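Skaltarard Facilities Working Group
Minutes of the meeting of February 27, 2021

1. Opening
The chair opened the meeting. The minutes of the previous meeting were approved without changes.

2. Visit to Hornport
Members reported on the demonstration given by Moreira at its Hornport site. The visit lasted 2 hours and was attended by 10 members. Moreira presented its simulation work with a two-armed robot and lattice screens – the task closest to the panel handling planned for the Melden building.

Members asked how far results from simulation could be relied on. Moreira replied that 252 runs had been recorded to date and that the records would be shared on request. No trials with real screens have been held. One member considered the presentation too short on safety matters, and asked that this be noted.

3. Discussion
The group discussed whether the Melden corridor would leave enough room for a machine with two arms. It was agreed that the drawings should be sent to Moreira before any further talks.

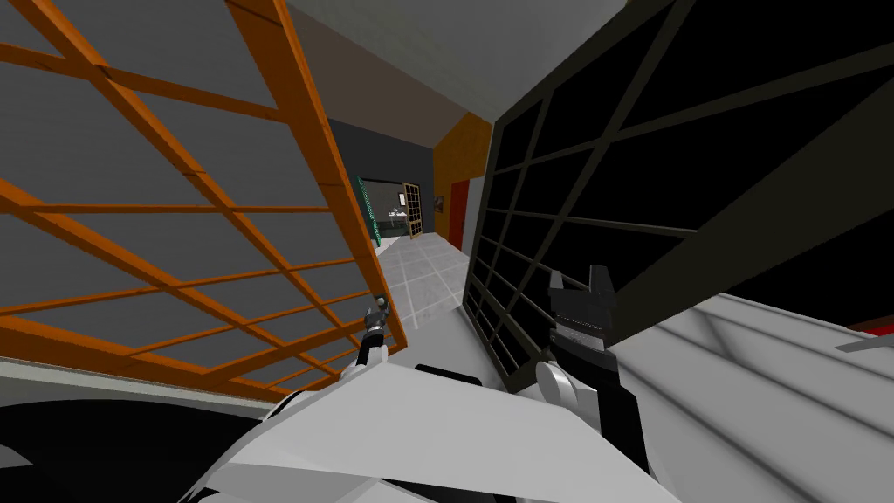
The question of cost was deferred. The group noted that Melden has over 400 panels to be handled and that a quote should cover all of them, including those on the upper floor.

4. Open day
Moreira has offered to hold an open day in May. The group accepted in principle, subject to a written program and a limit on visitor numbers.

5. Actions
Secretary to send the Melden drawings to Moreira and request the run records.
Chair to reply on the open day – draft to be circulated first.

6. Other business
None. The meeting was adjourned.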